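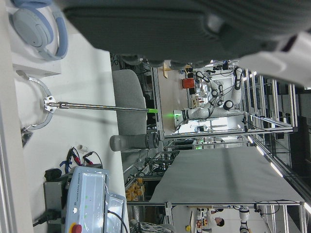
La mesa blanca, con los auriculares en su balda y los cables todavía sin recoger

tamsin_d escribió:
Abro hilo porque llevo desde septiembre intentando poner orden en el puesto y no avanzo. Lo que más me molesta son los cables. Tengo un lío con pinzas de cocodrilo rojas, un conector azul y el cable negro de alimentación, todo junto al lado de la caja de control. Encima de la caja puse una bandeja de plástico translúcido para las cosas pequeñas y ya no sé si es buena idea.
Los auriculares sí tienen sitio fijo y no se mueven de ahí. ¿Cómo guardáis vosotros los cables de prueba? Presupuesto bajo, no quiero taladrar la mesa.

Costigan_T escribió:
Pinzas por un lado y alimentación por otro, eso lo primero. Yo uso cuatro ganchos adhesivos de Plorkau debajo del tablero. Aguantan bien si limpias antes con alcohol y esperas un día.
Y la bandeja fuera de la caja de control. Ahí encima no se pone nada.

melina.k escribió:
No estoy de acuerdo con lo de debajo del tablero. Los cables con pinzas los usas a diario, y si los tienes que buscar agachada acaban otra vez encima de la mesa a la semana. Mejor una barra vertical en el panel de la pared, a la altura de la mano. La mía es una Sesta de 400 mm y me caben todos colgados por la mitad.

tamsin_d escribió:
El panel es blanco y no es mío, es del local. ¿La barra va con tornillo?

melina.k escribió:
Con tornillo, sí. Hay una versión con ventosa pero se cae.

Costigan_T escribió:
Pues entonces volvemos a los adhesivos. Lo de agacharse depende de la silla – yo sentada llego sin problema.

rdovhaniuk escribió:
Veo que tienes una tira metálica perforada, doblada en curva y montada en la mesa, con un cable blanco fino que le da la vuelta. Ahí tienes medio colgador hecho. En los agujeros de esas tiras entran bridas de velcro estrechas. Yo tengo una parecida con seis o siete cables y no he comprado nada más.
Lo único, comprueba que el peso no te mueva la varilla articulada que sale de ahí.

tamsin_d escribió:
No se me había ocurrido usar la tira para eso. El velcro lo tengo. La varilla se mueve con mirarla, así que pondría solo los cables finos.

Kavitha escribió:
Otra opción son las cajas. Veo unas amarillo anaranjado apiladas en la balda de debajo de la mesa gris. Si alguna está a medio llenar, mete los cables ahí, cada uno enrollado con su brida. Más que eso no hace falta.

melina.k escribió:
Apiladas no, Kavitha. Siempre quieres la de abajo.

Kavitha escribió:
Pues se deja arriba la de los cables. Yo llevo dos años así y no he tenido que mover nada.

Costigan_T escribió:
Para cables de uso diario no lo veo, para los de repuesto sí. En Partington venden separadores de cartón, la referencia es la 341 si no la han cambiado. La 204 es más baja y no cierra bien.

tamsin_d escribió:
Resumen de lo que voy a hacer: velcro en la tira para los finos, ganchos adhesivos para los de pinzas y el de alimentación aparte. Los repuestos a una caja. La bandeja la quito de la caja de control, pero no sé dónde ponerla.

rdovhaniuk escribió:
En la balda, al lado de los auriculares, si cabe.

melina.k escribió:
Sigo pensando que los ganchos debajo no te van a durar, pero prueba. Si al final pones barra, mira también las de Cavar, que traen mordaza y no hay que taladrar.

tamsin_d escribió:
Con mordaza sí me valdría. ¿Sabes qué grosor de tablero admite?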